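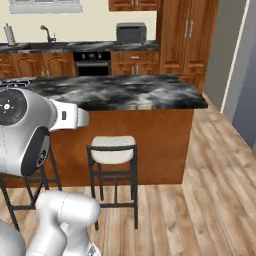

How a Robot Arm Learns From Examples

A robot arm does not know what a drawer is. It does not know what a handle is, or that a handle can be pulled. Before it can do a job in a kitchen, it needs a set of instructions or a way to learn. This page explains the second choice, which is called learning from examples.

Instructions and examples

Suppose you want to tell a robot how to open a drawer. You could write down every movement: go forward, close the fingers, pull back. Those instructions work for one drawer in one place. If the drawer is lower, or the robot starts a little farther to the left, the same movements may miss the handle.

Now suppose you show the robot many drawers being opened from many starting points. A computer program called a learning system compares them. It looks for links between what the robot's cameras saw and how the arm moved next. After enough practice with those links, it can suggest a movement for a starting point that was not in the set.

One complete example, from start to finish, is called an episode.

What is inside an episode

An episode is a list of very short moments in order. The learning team at Isbridge records 15 moments for every second. Each moment holds three kinds of information:

Camera pictures. These record what was in view.

Joint positions. A joint is a place where the arm bends or turns, like your elbow. Each joint has a number that says how far it has turned.

The command. This is what the arm was told to do next, such as "move forward a little" or "close the fingers."

An episode also has a label in plain words. "Open the top drawer" is a label. Without it, the system would have movements but no name for the job they belong to.

If an episode lasts 16 seconds, you can work out its number of moments: 16 times 15 is 240.

A kitchen made by a computer

The kitchen on this page is a simulation. A simulation is a model of a place or an event that runs on a computer. The island, the stools and the arm are all drawn by the program, which also calculates what should happen when one object touches another.

The Isbridge team calls this kitchen Pilano. It has a marble-patterned counter, wooden cabinets with silver handles, and an oven built in along the back wall. A person moves the simulated arm with a hand controller, and the computer saves the episode.

Simulation has several uses in this work. If the arm bumps a stool, no real stool is damaged. The room can be put back exactly as it was by pressing one key. The program also knows the position of every object, so it can check whether a drawer has been opened far enough.

It has limits too. A real drawer may stick. A real cushion squashes in ways that are hard to calculate. Light in a real room changes when a cloud goes by. A system that has only practiced in simulation can make mistakes in a real kitchen, so engineers usually test it with real equipment as well.

Why the starting point changes

Siiri Pesonen plans the recordings. Her plan for the drawer job has 49 episodes, and no two begin in the same way. In some, the arm starts near the island. In others, it faces the cabinets from farther away, and its hand is higher or lower.

This is called variation. A system trained with too little variation can learn the wrong lesson. If the stools were always to the left of the arm during training, the system might treat the stools as a signal for the drawer job. Move the stools and it could fail, even though the drawer has not changed.

The hand of the robot is called a gripper. Look for its flat, silver-colored fingers in the next picture. They are held out at roughly the height of the countertop's corner. 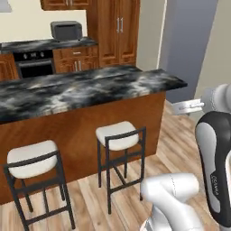
Checking the examples

Recording is the first part of the job. Heikki Hakala plays back each episode and gives it one of three marks.

Keep: the job was finished and the label is correct.

Fix: the movement is good, but the label is wrong or there is a long wait at the start.

Set aside: the job was not finished.

Episodes that are set aside are not erased. Some learning systems can use examples of failure, provided they are clearly marked. An unfinished job marked as finished causes trouble, as the system will copy it.

In February, Hakala marked 3 of the 49 drawer episodes "set aside." In each one, the gripper let go of the handle too early.

Testing what was learned

A few episodes are kept out of training. They are called the test set. The system has never practiced with them, so they show whether it can handle a new starting point or has only memorized old ones. A spelling test works in a similar way if the teacher chooses words that follow the same rule as the ones you studied.

Words to know

Episode: one recorded example of a job.

Gripper: the part of a robot that holds things.

Joint: a place where an arm bends or turns.

Label: words that name the job in an episode.

Simulation: a model that runs on a computer.

Variation: planned differences between examples.

Text by Lizeth Huamán. Checked by Merja Pitkänen. Last updated 1 Mar 2024.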